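Unit 2: Sorting Mixed Small Stock
Course 142, Godano Storeroom Skills

2.1 Before you sort

Returns from the Lonon counter reach us mixed. Pens, brushes, craft pieces and soft packets all go into one divided metal bin. Do not tip the bin out. Work from the left wall across, and lift soft packets first – small things sit behind and under them.

Put writing and painting tools in one tray, packets in a second. A marker and a paintbrush go together at this stage. Loose caps get their own cup until the end of the shift.
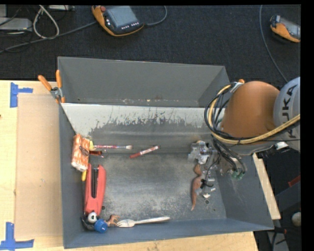

2.2 After you sort

Sweep the seams of both compartments. Scrapes on the divider are normal wear and need no report. Write the bin number on the Flillent sheet and leave it at desk 41.

Reading for next week: Melnychuk handout, part 2.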